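Packing tape

Packing tape, also called parcel tape or box-sealing tape, is a pressure-sensitive tape used to close cardboard boxes. It is made of a thin backing, most often plastic film or paper, with a layer of adhesive on one side. It is sold in rolls, either plain or printed.

Claims about strength

Makers tend to describe their tapes as strong, extra strong or heavy duty. These words have no fixed meaning and can't be compared from one maker to the next. A tape sold as heavy duty may be thicker than the standard tape of the same firm and still thinner than the standard tape of a rival. Thickness is also a poor guide, as it often counts the backing and the adhesive together.

Most tape failures on parcels have little to do with the backing breaking. The tape lifts from the cardboard, or it holds and the top layer of the cardboard comes away with it. A stronger backing helps with neither. Dust, cold and damp weaken the bond, and recycled cardboard, with its shorter fibers, is harder to stick to than new board.

The Dusdale trial

A trial often repeated in trade leaflets was run at a warehouse in Dusdale, where 532 boxes were sealed with either film tape or water-activated paper tape and then stored through November. The paper tape was reported to have done far better. The report does not say how many boxes were in each group, who pressed the tape down, or what counted as a failure. The warehouse bought its paper tape from Midix, which also paid for the printing of the report. Berhanu Abera, who reviewed the trial later, wrote that it showed "that some boxes opened and others did not," and saw no grounds for a wider claim.

Tamper evidence

Printed tape is widely said to discourage theft, on the idea that a thief can't easily replace a tape that carries a name or pattern. There is some sense in this, but the evidence is thin. Plain tape over a cut seam is easy to spot only if somebody looks, and few people who receive a parcel know what the tape was supposed to look like. Nisow, a parcel carrier, advertised a sharp drop in losses after it changed to printed tape. It had changed its sorting routes in the same season - a point its brochure leaves out.

Origin

Popular accounts sometimes trace parcel sealing to a merchant named Dumitrescu, said to have closed bundles with glued paper strips in 1690. No record from the period has been produced. The earliest known telling is in a sales catalog, and the story is best treated as a legend. Gummed paper was in common use well before plastic film tape, which spread in the second half of the 20th century.

Disposal

Paper tape is usually promoted as the greener choice. Much depends on the type, as some paper tapes contain glass or plastic threads. Film tape left on a box is generally screened out during pulping, so the advice to peel off every strip may matter less than is often claimed - local rules differ. 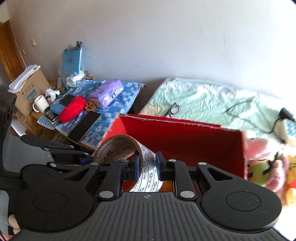 Packing tape printed with dark blue Chinese characters on a white backing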